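Print this page
E-mail this page to a friend

Is hand-collected gripper data worth the hours, or am I paying for a pile of clips nobody can learn from?

Posted by Erick Were, 23/01/2022

I look after packing automation at Barasa, a small outfit that ships mixed grocery orders. One of our suppliers, Trikunley, wants us to build up a set of examples for a learning system that would handle bagged goods. The plan is that people do the bag work by hand with a gripper in each hand, everything gets recorded, and the system is trained on the recordings. They say this is cheaper than driving a robot arm by remote, and I believe them on that point. It is the rest I have trouble with.

Their proposal calls for 700 recordings of bag handling. So far we have 153. I sat down and watched a good number of them, and my doubts got bigger the more I watched. A bag never lies the same way twice. The person holding the grippers fixes little problems without thinking, because a person has wrists and elbows and has been opening bags since childhood. I can't see how a machine gets that out of a recording. Trikunley's answer is always that more examples will sort it out, which is what I would say too if I were selling the session time.

The other thing that bothers me is the view. There is a head view and there is a view from the tool itself. In the head view I can follow what is going on. In the tool view, as soon as a bag is involved, I often can't tell what I am looking at, and I already know what the task is. If I can't tell, what is the system supposed to be learning from it?
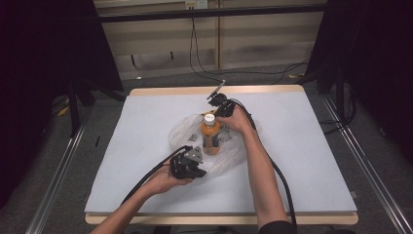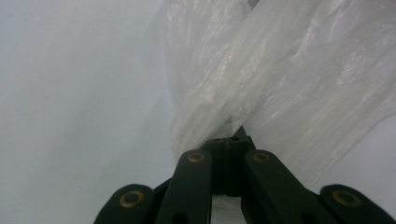 Tatu Gachanja wrote back that I was asking the wrong thing of the tool view, and that a big blur of plastic close to the jaws carries more than I give it credit for. I have pasted the whole reply further down because it is better than anything I got from the supplier. I don't agree with all of it.

So what I want to know from people who have done this: did you get anything useful out of recordings like these with soft packaging? I don't mean a demo on a good day. I mean a system that ran a shift. And if you did, how did you decide which recordings to throw out? Ours are all being kept, good and bad, and when I asked about it I was told the bad ones "add variety."

Print this reply

Tatu Gachanja

You are judging the tool view as if somebody had to narrate it. The learner doesn't need to know there is a bottle somewhere in the job. What it needs at that moment is how the plastic sits against the jaws and which way it goes when the hand moves. The head view is poor at that, since hands and tools get in the way of the very spot you care about. The two views do different jobs and I would not drop either one.

Where I think you are right to be suspicious is the number. A count of recordings tells you next to nothing. When I worked on pouches at Nusow we had 176 recordings from one person and they were all the same recording, more or less. Same starting pose, same approach, same speed. The trained system was lovely as long as the pouch was placed the way that person placed it. Move it a hand's width and it closed on air. We then had 2 other people do a much smaller batch with the pouch dropped any old way, and that did more for us than the whole first set.

So before you pay for the rest of your 700 I would do this:

Hold back a batch now, before anyone trains on it, and keep it somewhere the supplier can't get at it.

Train on what you have. If the result is no better than it was on half the recordings, more of the same kind won't rescue it.

Ask for the starting position of the bag to be changed every time. Toss it down. People tidy things up before they start without noticing they do it, and tidy bags are the last thing you will see on a packing line.

On bad recordings, "adds variety" is a lazy answer. A recording where the grip slips and the person recovers is worth keeping, and I would pay extra for those. A recording where the person stops, looks up, and starts over should be cut or split. If all of them carry the same "done" tag, the system will learn the looking up as well.

As for running a shift: no. Ours ran for part of one, with a person standing next to it. I would be wary of anyone who says otherwise about thin film and doesn't let you pick the bags.

Print this reply

vevmont_floor

we did it at Vevmont with bread bags. worked ok. get better lighting, shiny plastic is a pain, and don't let people do it for hours because they get sloppy and the grippers are not light after a while. also check the clocks match between the cameras!! ours didn't and we lost a month. don't bother with the cheap sessions

Print this reply

Erick Were

Thanks to both. Tatu, the point about holding back a batch is a good one and I have asked for it in writing. I am less sure about the tool view. You say it shows how the plastic sits against the jaws, and I accept that, but clear film and milky film look like two different materials up close, and one kind of bag can look like either depending on the light. I would like to see somebody train with the tool view switched off and show me the difference. Trikunley says it has done this. I have asked for the figures and so far I have a slide with an arrow going up.

vevmont_floor, what did "ok" mean in numbers? And was a person putting the bread bags down, or did they arrive on a belt? Because if a person was putting them down, I have the same worry about yours as I have about ours. We did check the clocks – they match, as far as the log files go.

Print this reply

vevmont_floor

person put them down. never got as far as the belt

Print this page
E-mail this page to a friend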